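十一月に入ってから、夜の台所がすっかり冷えるようになりました。スリッパを履いていても足の裏がじわっと冷たくて、シンクの前に立つ時間をできるだけ短くしたい。そんな不純な動機で、今年はとうとう食洗機と本気で向き合うことにしたのです。

いや、食洗機自体は前からあるんですよ。この家に越してきたとき備え付けでついていて、扉に小さく「Ornon」と書いてあるだけの、たぶんもう作っていない機種。説明書は前の住人がきちんと残してくれていて、全部で68ページ。でも私、最初の四ページくらいしか読んでいませんでした(洗剤はここに入れる、ボタンはこれ、よし終わり!みたいな)。

で、長いこと何をしていたかというと、お皿を前から順番に突っ込んで、入らなくなったら無理やり斜めにして、それでも入らないものは手で洗う。出来上がりを見て「なんか底に水たまってるなあ」と首をかしげる。その繰り返しです。手で洗う分が多すぎて、これなら最初から全部手で洗っても同じでは?と何度思ったことか。

きっかけは友人のネリー(Nelly Valderramaさん、去年の陶芸教室で隣の席だった人)がうちにごはんを食べに来た夜でした。食後に私がいつもの調子で詰めていたら、後ろからじーっと見ていて、ひとこと。

「それ、お皿同士がくっついてるよ」

はい、くっついてました。ぴったり。そりゃ水が入っていかないわけです。彼女は飲食店で働いていたことがあって、詰め方にはちょっとうるさい。その場で一回ぜんぶ出されて、一からやり直しになりました。お客さんに皿を詰め直させる家。ごめんよネリー、でもすごく勉強になった。

それで翌朝、コーヒーを淹れてから、残りの64ページをちゃんと読みました。読んでみたら結構おもしろい。図がいちいち丁寧で、深皿はこっち向き、平皿はこっち向き、カップは底を上に、と細かく描いてあるんです。今まで見ないふりをしていてすみませんでした。

そんなわけで、ラックをあらためて眺めるところから始めました。白いワイヤーの細い棒がずらっと並んでいて、これまでは「なんか邪魔な棒」くらいに思っていたんですけど、この間にお皿を一枚ずつ立てるための棒なんですよね。当たり前か。当たり前なんですけど、私は二枚ずつ立てていました。
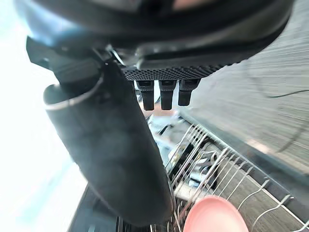 お皿は一枚おき、とまではいかなくても、大きいのと小さいのを交互にするだけでずいぶん隙間ができます。うちは夫婦二人なのに、なぜか大皿ばかり多い家で(蚤の市に行くと大皿を買ってしまう病)、全部を大皿で埋めると、背中合わせのところがどうしても詰まる。そこで小皿を間にはさむようにしたら、水の通り道ができるらしく、カレーの縁みたいなしつこいのも前より落ちるようになりました。

問題はお茶碗とどんぶりです。日本のうつわって、深くて高台があって、食洗機のラックとあまり仲がよくないですよね。平皿用の間隔に無理に立てると、おじぎするみたいに前に倒れてくる。説明書の絵に出てくるのも、つるんとした西洋風のボウルばかりで、どんぶりのどの字もない。仕方がないので自分で実験です。

試したこと、覚え書きとして残しておきます。

- お茶碗は斜め下向きで、ひとつ前の縁に軽くもたれさせる。重ねるのではなく、もたれさせる
- どんぶりは角が安定する。真ん中に置くと隣を巻き込んで倒れる
- 汁椀は漆のものは入れない(これは当然として、樹脂のものでも軽いのは飛ぶ)
- 豆皿は平皿の列に立てず、小物のところにまとめる
- 箸は箸先を下にしてばらけさせる。輪ゴムで束ねたまま入れたことがあるのは内緒

汁椀が飛ぶ、というのは本当で、朝起きて扉を開けたら、夜はちゃんと下を向いていたはずのお椀が天井を向いて、なみなみとお湯を受け止めていたことがあります。小さい温泉みたいになってました。軽いものは何かの下に縁を引っかけておくと動きません。これはネリーではなく、夫のケビン(Kevin Henaoという立派なフルネームがあるのですが、このブログではいつも通りケビンで)の発見です。本人は大変得意げでした。

ケビンと私の間には、もうひとつ長年の争点がありまして。「予洗いするかしないか」問題です。彼はしない派、私はする派。彼いわく、機械が洗うものをなぜ先に人が洗うのか。私いわく、米粒が網に詰まったとき掃除するのは誰なのか。

結局、折衷案に落ち着きました。水では流さない。でもゴムべらで残り物はこそげ取る。ゴムべらはSkalemixというところの小さいやつで、もとはお菓子用に買ったのですが、今やすっかりお皿専門です。これだけで網の掃除の回数がかなり減りました。米粒はどうしても一晩で乾いてかちかちになるので、お茶碗だけはお湯をちょっと張っておく。ケビンはそれも予洗いだと主張しています。違うと思う。

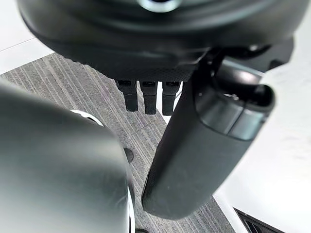 あと、洗剤。以前は「汚れてるから多めに」と、スプーンに山盛り入れていました。これも説明書に書いてあったのですが、多ければいいというものではなくて、うちの場合は入れすぎるとコップが白っぽくなるんです。ずっとコップが古くなったんだと思い込んで、買い替えまで考えていたのに、量を減らしたら透明感が戻ってきて拍子抜けしました。買い替え資金は無事に大皿になりました(病気は治っていません)。

ちなみに洗剤は近所の商店街にあるRamholmという雑貨屋さんで、詰め替え用の袋を買っています。一袋1888円。最初はちょっと高いなと思ったけれど、量を減らしてからは全然なくならないので、今のところ満足です。店主のおばさまがいつも小さい飴をくれるのも、通っている理由のひとつ。

さて、私が一番手こずったのは、コップの類です。

ガラスはまだいいんです。重さがあるから、置いたところにいてくれる。やっかいなのはプラスチックの軽いカップで、うちには歯みがき用だったのがいつの間にか台所に昇格したやつとか、夏に麦茶用で買ったやつとか、出どころのはっきりしない軽いカップがけっこういます。これがまあ、落ち着きがない。倒れる、転がる、隙間に落ちる、上を向いて水をためる。

最初は棒にかぶせるようにして立てていたのですが、カップの口が棒より広すぎると中でぐらぐらします。次に試したのが、壁際に寄せて並べる方法。ラックの側面の柵みたいになっているところに沿わせると、片側だけでも支えができるので、真ん中に置くよりずっとましでした。しかも少し傾けておくと、底のくぼみに水がたまりにくい。これが今年いちばんの収穫かもしれません。カップの裏のあの丸いくぼみ、ふきんで一個一個ふくのが地味に面倒だったんですよ! 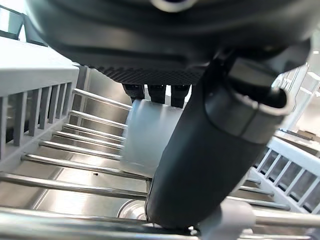

*淡い灰青色のカップ。斜めにしておくと底の水が切れやすいです。*

乾燥についても少しだけ。うちの機種の乾燥は正直かなり弱気で、プラスチックのものはまず乾きません。陶器は自分の熱で乾いてくれるけれど、プラスチックはすぐ冷めるからだとネリーが教えてくれました。だから終わったらすぐ扉を少しだけ開けて、湯気を逃がす。寝る前に回す日は、終わるまで起きていられないので、朝の六時過ぎに起きてきたケビンが開ける係です。開けたあとで二度寝しているのも知っています。

取り出すときは下の段から。上から出すと、カップの底に残っていた水が下のお皿にぱたぱた落ちて、せっかく乾いていたものまでふくはめになります。知っている人には常識なんでしょうけど、私は長いこと上から出していました。目の前にあるから。

それから、食器棚のほうも少し動かしました。食洗機から出した流れでしまえるように、よく使うお皿を腰の高さに、めったに使わない大皿を上に。Ingaと名前をつけている古い食器棚(引き出しに前の持ち主のものらしい名前が鉛筆で書いてあったので、そのまま呼んでいます)は奥行きがあって、奥のものが永遠に出てこない構造なのですが、手前を空けたらずいぶん楽になりました。ついでに奥から、ずっと探していた茶こしが出てきました。二個買い足したあとに。

こんな感じで、夜の片づけはだいぶ短くなりました。まだ詰め切れない日もあって、お鍋とフライパンは相変わらず手洗いです。フライパンは入れようと思えば入るけれど、場所を取りすぎてお皿の居場所がなくなるし、長く使いたいので自分で洗うことにしています。お湯でさっと洗って、ふいて、コンロに戻す。それくらいなら、寒い台所でもまあ我慢できる。

来週またネリーがごはんに来るので、今度は抜き打ち検査に耐えられる詰め方をお見せする予定です。献立はグラタンにしようかと思ったのですが、焼きついた耐熱皿を持て余す未来が見えたので、お鍋にします。とんすいの置き方はこれから研究します。いい並べ方をご存じの方、コメント欄でぜひ教えてください。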